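Sunday at the Prestness open day

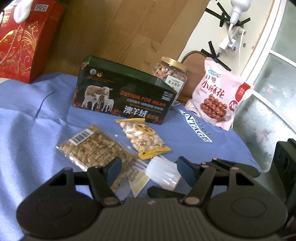
by Kofi Ametepe

I'd been looking forward to the Prestness robotics open day since April, and I still managed to get there late (the Bostel bus, again). It didn't matter! They run the demonstrations over and over, so I squeezed in at the front for the next one.

The part I liked best was the hand-held gripper. You hold it yourself, two fingers with dark blue pads on the ends, and you pick things up with it so that a robot can learn from what you did. The snack table was my favourite: bags of nuts, a pink bag of little dough twists, a jar with a gold-coloured lid, and a small ribbed plastic cup lying on its side. I had six goes. The jar I never managed, but I got quite fond of that cup.

What surprised me was how much you feel through the thing. Squeeze too hard on a bag and you know straight away, and you start slowing down without meaning to. The team, who call their project Dokasano, want 1,000 pick-ups before they train anything, and they had almost 600 by the time I left.

I stayed until they were packing up and then walked home the long way, still opening and closing my hand. They're doing another one in the autumn and I've already put my name down.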